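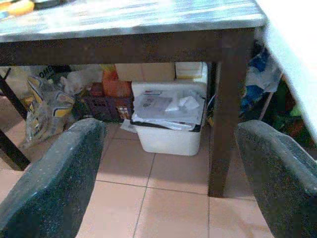

Dark brown leg and apron, pale top.

Used dining table or new one? Please advise

muzeyyen_k
Posted 1/25/25

Hello to all. My old dining table went to my daughter in October, and I must now choose the next one. I have read the older threads but they are mostly about chairs.

I have two candidates. The first is a new Orero from the Plara store, 534 dollars with delivery included. The second is a used solid oak table from a lady on Flirkel. She asks 40 dollars for it, but it is heavy, she lives on the third floor, and the top has rings from cups. I would need to pay somebody for carrying and then sand it by myself. I have never sanded anything bigger than a tray.

We are four persons at home, and on holidays more. What would you do in my place?

Thank you in advance,
Müzeyyen Kaplan

birchandbeech
Used, every time. Oak that has already survived one family will survive yours. Cup rings are usually in the finish and come out with sanding. Look underneath before you pay. If the corner joints are tight and there are no small round holes with fresh dust, take it.

remzi.a
I must disagree a little with birchandbeech. I bought a used table two years ago with the same thinking. After the movers, sandpaper, oil, a rented sander and one broken pane in the stairwell door, I had paid 611 dollars. For this money I could have had the new one and kept my weekends. The table is good, I do not complain about the table. But please calculate everything, also your own hours.
Remzi Aksoy

birchandbeech
remzi, you can't charge the window to the table.

remzi.a
The window would be whole if I did not buy the table.

muzeyyen_k
Thank you both. Remzi, which movers did you use? I asked for a price from Uysal and they want to know the weight. The seller does not know it.

remzi.a
It was also Uysal. They were polite and came on time, the window was my fault because I was holding the door. Give them the length and the width and tell them it is solid oak. They will make their own estimate. Ask if the legs come off, for it changes the price.

hallway_lamp
Has anybody here lived with the Orero? I saw it in the showroom and the veneer felt thin to me at the edges. With veneer you can't sand much. If your children do homework on it with a compass, you will see every hole until the end.

tomato_season
I have had an Orero for a few years. Mine is fine. We use a cloth under hot dishes and wipe spills quickly. My only complaint is that the bolts become loose and I tighten them when I change the winter curtains, so that I remember it. I would buy it again, although I would not expect to give it to my grandchildren.

birchandbeech
That is an honest report, but tightening bolts twice a year is not something I want from a table at that price.

muzeyyen_k
I visited the seller yesterday evening. The table is more beautiful than on the Flirkel page. The legs come off with a wrench, and I looked at the joints as you said. One corner moves a little when I push it. The lady made us tea and told me that her husband always sat at this corner and leaned on it, so perhaps this is the cause. I did not promise anything to her yet.

hallway_lamp
A loose corner can be glued again. You clean out the old glue, put new wood glue, clamp it overnight. It is a small job if you can borrow long clamps.

remzi.a
It is a small job for a person who has done it before. For the first time, please allow a whole weekend. I can lend you my clamps if you are near the ferry side of the city.

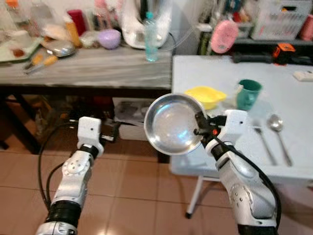

How long must I wait after oiling the top before we can eat on it?

Leave it overnight before you put anything light on it, and several days before hot plates or wet glasses, but check the can, as each oil has its own curing time. Wipe off all the extra oil after the first quarter of an hour or it will stay sticky.

muzeyyen_k
I understand, thank you. Then I must plan where we will eat during this week. My son suggests the balcony, but he is not the one who will be cold.

birchandbeech
Two thin coats, please. And sand with the grain.

tomato_season
Ask Plara how long they hold the price on the Orero. Then you can try the oak one without hurry.

muzeyyen_k
They hold it until the end of the month. I have written to the lady that I take the oak. Remzi, I am on the ferry side and I will send you a message about the clamps.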